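作業ノート 2月 ボーナス・チケット照合まわり

午前9時過ぎに開始。前回からの持ち越しは、新規登録者に配る無料参加チケットが二重に付く件と、ボーナスコードの大文字小文字の件。今日は前者を優先した。

環境はいつものGimbridgeの検証サーバー。本番のログには触っていない。テスト用アカウントは100個を新しく作り直した。古いものは前回の途中で残高を手で書き換えたものが混ざっていて、結果が信用できないため。作り直しのスクリプトは共有フォルダに置いた。引数の順番を前と変えたので、使う人は先頭のコメントを読むこと。

二重付与の再現手順。

1. 登録画面でコードを入れずに登録を済ませる。
2. クライアントに初回ログインする。
3. ログイン直後、ロビーの読み込みが終わる前に、アカウント画面からコードを入力する。
4. 一度ログアウトして入り直す。

この順で100アカウントに流したところ、17件でチケットが2枚付いた。残りは正常に1枚。付かなかったものはない。手順3をロビーの読み込み完了後にずらすと、同じ100アカウント分で一件も起きなかった。タイミングの問題と見てよさそう。

17件のログを並べると、付与の記録が2行あり、片方は発行元が「コード入力」、もう片方は「初回ログイン」になっている。初回ログイン側の処理は、登録時にコードが入っていた人のためのもの。コードの有無を見る時点と、実際に付ける時点が離れていて、その間にコードが入ると両方が条件を満たしてしまう。発行番号は別々なので、重複チェックをすり抜ける。

Strickland君の意見は、発行番号で見るのをやめて、アカウントとキャンペーンの組で一意にするというもの。賛成。ただしStannessの週次トーナメントでは、同じキャンペーンから意図して複数枚出している人がいる。そこを一律に弾くと今度は足りなくなる。キャンペーン側に上限枚数の欄を持たせる案で進める。既存のキャンペーンは上限の欄が空になるので、空のときは従来どおりの動作とする。

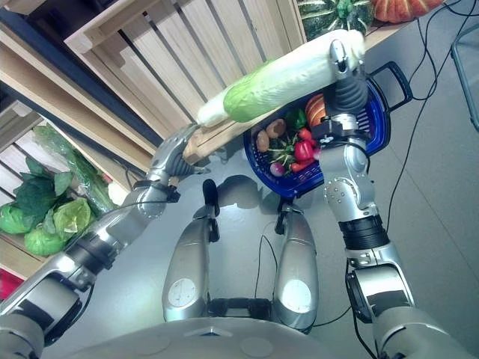
昼前にSpanosさんから問い合わせ。サテライトの賞品チケットが、期限切れの表示なのに大会に登録できたとのこと。見たところ表示と判定で基準の時刻が違う。表示は端末の時刻、判定はサーバーの時刻。端末の時計が進んでいれば、こういうことは起きる。今回の件とは別の票にした。優先度は低め。表示のほうをサーバーの時刻に合わせればよいが、ロビーの時計も同じ部品を使っているので、そちらへの影響を先に見る必要がある。

午後はRivera方式のブラインド表の確認。現行の表は1レベル10分で、後半になると平均スタックが薄くなりすぎるという声が出ている。Kalogeropoulosさんが作った改訂版を入れて、自動プレイヤーで90回まわした。参加人数は毎回100人にそろえた。

まわしてみて気づいた点。

・レベル3までは現行とほとんど変わらない。差が出るのはアンティが始まってから。
・改訂版は終了までの時間が延びる。どの回も延びたが、延び方は回ごとにばらつきが大きい。
・最終テーブル開始時の平均スタックは厚くなっている。狙いどおり。
・バブルの区間で手が止まる回が3回あった。表のせいか、自動プレイヤーの癖かはまだ分からない。

最後の点が気になる。3回とも、短いスタックの席が時間切れぎりぎりまで使ってから降りている。自動プレイヤーの設定で持ち時間の使い方を「慎重」にしてあったのが効いているのかもしれない。設定を「標準」に戻して同じ乱数の種で流せば切り分けられる。夜に仕掛けて帰る。

Kalogeropoulosさんには、ここまでの数字をそのまま渡した。表を直すのは切り分けの後にしてほしいと伝えて、了解をもらっている。

参考までに、自動プレイヤーは人間の卓を再現するものとしては粗い。ブラフの頻度が固定で、相手の傾向を覚えない。構造の比較には使えるが、実際の所要時間の見積もりに使うのは無理がある。Mavromatisさんが前に出した資料で、この所要時間をそのまま告知文に載せかけたことがあった。今回の数字も社内のみで扱うこと。

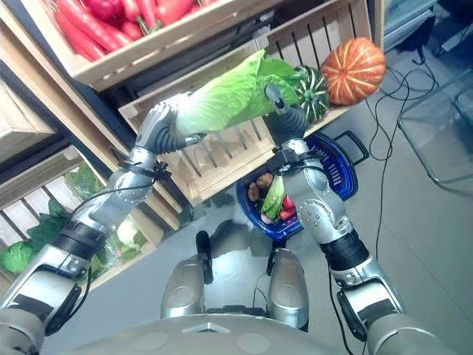 午後4時、二重付与の修正版を検証サーバーに入れた。変更は次のとおり。

・キャンペーンに上限枚数の欄を追加。
・付与の直前に、アカウントとキャンペーンの組で既発行の枚数を数え、上限に達していれば何もしない。
・数える処理と付与を同じトランザクションに入れた。
・弾いたときは理由をログに残す。

最初に入れたときは、枚数を数える部分だけトランザクションの外に出ていて、やはり二重付与が残った。自分の見落とし。Tzanetosさんに差分を見てもらって気づいた。直してから、アカウントを初期状態に戻し、再現手順をもう一度通した。100アカウントすべて1枚。弾いた記録は17件より多く残っていたが、これは手順3の入力の間隔を短くしたのでおかしくはない。

Stannessの複数枚配布も試した。上限を3にして、4枚目が弾かれることを確認。上限の欄が空のキャンペーンは前と同じ動作。返却されたチケットの扱いは未確認。大会が中止になってチケットが戻った場合に、それを既発行として数えるのかどうか、仕様書に書いていない。自分は数えるのが筋だと思うが、サポート側の運用にも関わるのでSpanosさんに聞く。

すでに2枚受け取っている本番の利用者については、回収しない方針で一応まとまっている。Ekvilleの担当から正式な返事はまだ来ていない。返事が来るまで本番への反映は保留。

コードの大文字小文字の件は手を付けられなかった。入力時に全部大文字へそろえるだけで済むはずだが、古いキャンペーンに小文字混じりのコードが残っていないか、先に一覧を出す。全角で入力してくる人もいるので、そこも一緒に見る。

次にやること。

・夜間の自動プレイ(標準設定、90回)の結果を回収
・返却チケットの扱いをSpanosさんに確認
・小文字混じりコードの一覧
・期限表示の件、ロビーの時計への影響調査
・上限枚数の欄について、管理画面の説明文を書く(Strickland君)

午後6時半、夜間分を起動。最初の1回が正常に終わるのを見てから退出。ログの出力先は前回と同じ場所で、ファイル名の末尾に「標準」を付けてある。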